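# Getting a smell out of an upholstered chair that can't be taken apart?

**Ningsih Mandagi**
20/09/2022

I bought two upholstered chairs secondhand in June. One is fine. The other has a stale, smoky smell that comes out whenever somebody sits in it for a while. The cover is stapled on underneath, there is no zipper, and the tag that would have had the cleaning code is gone. The fabric feels like a flat weave, not velvet.

So far I have tried:

- baking soda, left on overnight and vacuumed off
- a fabric spray from the store, which covered it up for a day
- two afternoons out on the porch

I paid $35 for the pair, so I don't want to spend more than that on a professional. Is there anything else worth doing at home, or is the smell in the foam for good?

---

**Kadir Dursun**

Febreze and sunlight. If that doesn't work throw it out, it's a cheap chair.

---

**Abena Asamoah**

Smoke gets into the foam, so anything you sprinkle on top only reaches the cover. One night of baking soda is also too short. I would go in this order.

Vacuum first, with the crevice tool, all along the seam where the seat meets the back. Then turn the chair over and look at the underside. There is usually a thin black dust cover held on with staples. Pull a few out with a flat screwdriver and you can vacuum the webbing from below. Mine had a lot of dust in there and that was half the smell.

Next, test for water. Dampen a white cloth, press it on a hidden spot and let it dry. If you get a ring or the color comes off on the cloth, stop and use only dry methods. If it's fine, mix one part white vinegar with two parts water and mist it lightly. Don't soak it. Wet foam takes days to dry and then you have mildew on top of the smoke. Point a fan at it.

If it still smells after that, use activated charcoal. Put the charcoal in open bowls, put the chair and the bowls in a closet or under a big plastic bag, and leave it for 14 days. Two or three days does very little.

---

**Osian Rees**

Agree with most of what Abena wrote, but I'd skip the vinegar if the tag is missing. I have ringed a seat that way even after the test spot looked okay. 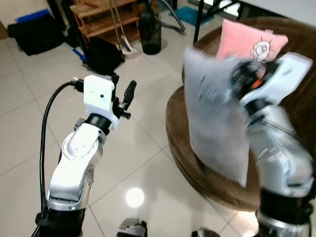

Charcoal works best in a small closed space, and a closet is a lot of air for one chair. A round chair, like the brown one with the curved back here, is easier to bag than a wing chair, but a plastic bag like the translucent one hanging over it may not close around the whole thing. Get a mattress bag or a contractor bag, set the bowl of charcoal on the seat, and tape the opening shut. Make sure the fabric is fully dry before you seal it. Keep the bag away from kids and pets.

If the foam is the problem you can also replace it. Pulling the staples on a round seat is slow, but the foam itself is not expensive. Take photos of how the fabric is folded before you pull anything – the pleats on a curve are hard to guess afterward.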